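Saarela sheep

The Saarela is a hardy breed of dairy sheep kept mainly in the hill parishes above Botinitz, where it has grazed for as long as farm records go back. It is prized for rich milk, a calm temper and a fleece that sheds rain wonderfully well. Most flocks are small, and many are still milked by hand in summer.
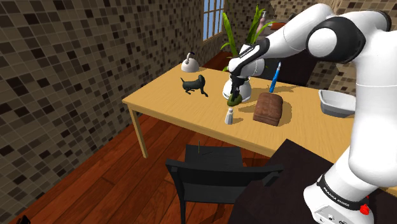
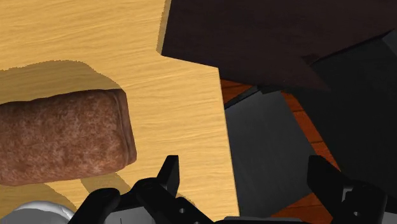
Rendered views of a wooden tabletop.

Origins

The first written mention of the breed comes from a tithe roll of 1366, which lists "long-eared ewes of Saarela" among the animals owed to the abbey at Girkska. Shepherds moved their flocks between the valley and the high pasture each year, and that long walk shaped the breed. Legs grew strong, hooves stayed hard, and ewes that could not keep up were seldom bred from again.

Numbers fell sharply when the Girkska creamery switched to cow's milk. At the lowest count only 146 breeding ewes were left, spread over a handful of farms. A herd book was opened soon afterward, and the recovery has been a delight to follow, with new flocks now as far away as Avness.

Appearance

Saarela sheep are medium-sized, with a narrow face, drooping ears and a long, woolly tail. The fleece is cream to pale gray, and lambs are often born with dark knees that fade by their first shearing. Rams carry heavy horns that curl once around the ear; ewes are usually polled, though small scurs are allowed in the herd book.

Milk and cheese

A good ewe gives up to 300 liters in a season, a splendid yield for an animal living mostly on rough grass. The milk is high in fat and sets to a firm curd. It goes into Avness Blue, a crumbly cheese wrapped in chestnut leaves, and into a fresh white cheese sold at the Wednesday market in Botinitz. Whey is fed back to pigs on the same farms.

Breeding and care

Ewes lamb in February, indoors, and most rear 2 lambs without help. They are attentive mothers and will call a straying lamb back from right across a field! Flocks go up to the high pasture once the snow has cleared from the tracks. The breed copes well with cold and wind but dislikes standing on wet ground, and foot trimming matters more in lowland flocks than in the hills.

See also: Dairy sheep; Transhumance; Avness Blue; Girkska Abbey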